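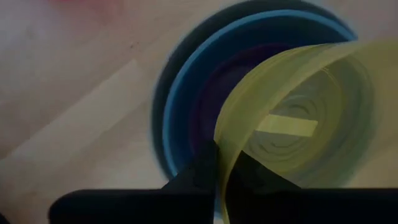 A translucent yellow-green plastic bowl, tilted, in a gripper.

Week 6 notes: How a bill gets its name, and what the name does

Okay, so last time we got as far as committee markup and then ran out of clock, and I promised we'd come back to the thing I find the most fun in this whole unit — titles. Get the reading packet out, because I'm going to keep pointing at it.

Every bill in our packet has two titles. The long title is the dull one ("An act relating to the assessment of certain fees" and so on). The short title is the one on the press release. The long title is written by drafting staff and has a legal job: in a lot of states the constitution says a bill's title has to express its subject, and courts have thrown out laws over it. The short title mostly has a selling job. When you read a bill for this class, read the long title first. I mean it! I can tell from your papers when you didn't.

Our running case is the Weldale bill. Quick recap for anyone who missed it: Weldale is the town with the water contract, Flutow is the company that holds the contract, and the bill would let towns sign deals like that for up to 50 years without a public vote. The short title is the "Local Water Freedom Act." The long title says "relating to the duration of certain municipal service agreements and the repeal of certain election requirements." Same bill. I put those side by side on the board and somebody in the back row laughed out loud, which made my morning.

Now, before we all get too pleased with ourselves. The other side does this too, whichever side you think the other side is. The bill that tried to undo the Weldale law was called the "Clean Water Promise Act," and it has no words in it about how clean the water should be. It's a bill about elections. You may like it better than the first one (I do, and you're welcome to argue with me), but the name is doing the same work.

Things to look for when you read a short title:

Who could vote against it? If the answer is "no one could say so in public," be suspicious. Try writing the attack ad against a member who voted no. If the ad writes itself, that was probably the idea.

What verb is hiding in the long title? Repeal, extend, exempt, authorize, preempt. Circle it. Most of the bill's action is in that verb.

Does the money section match the name? Go to the back. In the Weldale bill the money is in section 17, and it moves the cost of contract review from the state to the towns. That's a funny kind of freedom if you're a small town with one part-time attorney.

Chih-ming Tam's article in the packet makes the case against me. He thinks titles hardly matter, since legislators and lobbyists all know what's in the bill and voters mostly never hear the name. He has a point about the first group. I'm less sure about the second. Shanti Srivastava's piece looks at local news coverage, and her finding is that reporters pick up the short title and keep using it, even in stories that are critical of the bill. So the word "freedom" gets repeated all the way down the page by people who don't agree with it. Read Tam first and then Srivastava. They're answering slightly different questions, and I'd like you to come in able to say what each question is.

One term you'll need: preemption. A state law that stops towns from making their own rule on something is preempting them. We'll spend all of next session on it, using the Findia zoning fight. The vote on final passage there was 59 in favor, and we'll talk about how a bill that took power away from towns got that many votes from members who ran on local control. The Singhal memo is optional but good.

For next time

Pick any bill from the list on the course page. Copy out both titles. Then write me a new short title that a fair-minded person on either side would accept as accurate — it's harder than it sounds, and boring is fine. Add 2 pages on what your title leaves out that the original played up, and the other way around. Double spaced, please, my eyes are tired.

Drafts are welcome in office hours. Bring the bill with you, on paper if you can.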